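Hollau bicycle counter program

The Hollau bicycle counter program is a municipal scheme for measuring bicycle traffic in the town of Hollau. It consists of 38 automatic counters set into cycle paths and shared streets, and a display column near the Skakby bridge that shows a running daily total. The town describes the program as the basis for its cycling policy. How far the numbers can carry that weight has been disputed almost from the start.

Background

Before the counters were installed, Hollau relied on hand counts carried out on a single weekday each June. The results were used in planning documents for the rest of the year, although June is one of the driest months in the area and schools are still in session. A consultant's report by the firm Essien recommended year-round automatic counting. Essien later won the contract to process the data, a sequence that drew some comment at the time but no formal complaint.

Method

Each counter uses a wire loop under the road surface that registers metal passing over it. Riders traveling side by side may be recorded as one bicycle, and bicycles with carbon wheels are sometimes missed. The town corrects for both problems with a fixed multiplier. The value of the multiplier has been published, but the field tests behind it have not.

Seven of the loops lie on the same commuter route between the station and the Hurnitz district. A person riding that route end to end is counted seven times. Town press releases have generally spoken of "cyclists" where "passages" would be the more accurate word.
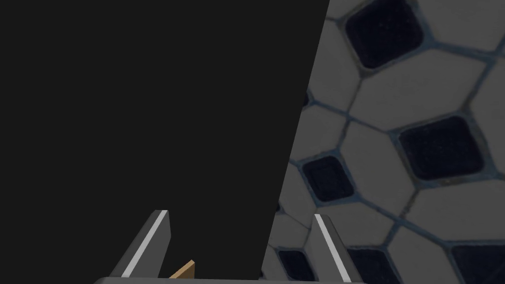 Light tiles with small dark inserts, seen close up.

Reported results

On January 26, 2024, the town announced that bicycle traffic had grown strongly since the first full year of counting. The claim rests on a comparison of network totals. Several counters were added in the meantime, and an increase in the total would be expected even if nobody rode more often. Among the counters that were in place for the whole period, the picture is mixed: the bridge counter recorded an average of 142 passages in the morning peak hour, while the one at the Hurnitz school fell from 104 to 102.

Criticism

The transport researcher Senyo Akpalu has argued that the program measures where the town has built paths and says little about where people ride. Streets without cycle paths have no counters, so riders who use them do not appear in the figures at all. Kwadwo Adjei, who managed the program during its early years, replied that a partial record is better than a single day's hand count. He did not address the question of the multiplier.

Supporters often credit the display column with encouraging people to ride. No study of its effect has been carried out.

See also
Induction loop
Modal share
Traffic count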